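Mesh-back office chairs: cleaning the mesh and stopping recline creep

Posted in Furniture Care and Repair
Tags: office chair, mesh, headrest, armrests, gas lift

mdelacroix_ops
October 4, 2019

I look after the seating in a shared work area. Most of the chairs are black mesh task chairs, bought in two batches. Some have a curved headrest and armrests. The supplier was Custow, and the paperwork lists the model only as "task, mesh, black."

Two problems.

First, the mesh backs have gone gray in the area where people's shoulders rest. Vacuuming with a brush head removes the loose dust but leaves a dull film. I tried a damp microfiber cloth on one chair and got streaks that show when light comes through the back. I have a bottle of Clumex upholstery foam, but the label mentions fabric and carpet only.

Second, several of the chairs recline slowly under load even with the tilt lock engaged. The back moves a small distance, stops, then moves again when the user shifts. The seat height holds fine. Is this the gas lift or the tilt mechanism, and can it be fixed without replacing the base? 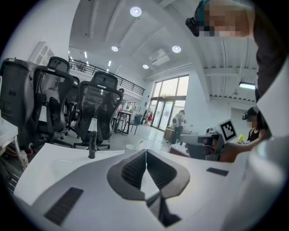 Photo: mdelacroix_ops. Click to enlarge.

The chair with the curved headrest is from the second batch. I would like one cleaning method for both batches if possible. Replacement backs are quoted at more than I want to spend, and the frames are sound.

Edit: the tilt lock is a lever on the left side under the seat. Tension is set by a round knob at the front.

Snežana Kos

Taking the mesh first. A film that survives vacuuming is usually skin oil and hair product with dust bound into it. Water alone spreads it, and that is where your streaks come from. Do not use the foam. Foam cleaners are formulated to be extracted from a backing, and open mesh has no backing. The residue dries in the weave and attracts more dust.

Procedure I use:

Vacuum both faces of the back with a soft brush. Go over the rear face first.

Mix a few drops of plain dish soap into a bowl of lukewarm water. If you can see suds standing on the surface, you have used too much.

Hold a dry white towel flat against the rear of the mesh. Work the front with a soft nylon brush, barely wet, in short strokes along the weave. The towel picks up what comes through. Move to a clean section of towel when it discolors.

Repeat with clean water only. This is the step people skip. Most streaking is leftover soap.

Blot with a dry towel and leave the chair to air dry for 12 hours. No heat gun and no hair dryer. Elastomeric mesh can lose tension if it gets hot.

Check the headrest separately. On many chairs it is a different material from the back, and it gets the heaviest hair product load. Treat it with the same solution but expect to do it twice. Wipe the armrest pads last, with a cloth, and keep water out of the height adjustment buttons.

Now the recline. If the seat height holds, the gas lift is not your problem. The cylinder controls height only. Creep in the back with the lock engaged points to the tilt mechanism. On multi-position locks, a worn or partly engaged lock plate will slip from one notch to the next, and that matches the stop and start movement you describe.

Before ordering anything, turn the chair over on a blanket and check the bolts between the mechanism and the seat pan. There are normally four. Loose bolts let the whole assembly rock, and from the seat this feels much like a slipping lock. Tighten them evenly in a cross pattern. Then look at the lever linkage. If it is a cable, check for slack. A cable that has stretched may not let the plate seat fully.

If the bolts and cable are both good, replace the mechanism. It comes off the cylinder with a few mallet blows and you keep the base. Measure the bolt spacing in both directions first. Do not stand under or over the cylinder while doing this, and never try to open the cylinder itself.

benchtop_14

Agree on the bolts. On mine it was two loose ones and nothing else. Took 20 minutes, mostly finding the right hex key.

For the mesh I just use glass cleaner on a rag. Works OK. Have not had streaks, but my chairs are newer.

mdelacroix_ops

Bolts were loose on three of the chairs, all first batch. Those now hold. One chair still creeps and the cable on it has visible slack. I will see whether there is an adjuster before ordering a mechanism.

Rinse step fixed the streaks on the test chair. Doing the rest in November.

Snežana Kos

Look for a threaded barrel where the cable enters the mechanism housing. Half a turn at a time, then test with the seat loaded. If there is no barrel, the cable is usually sold with the lever as one part.

Viewed 932 times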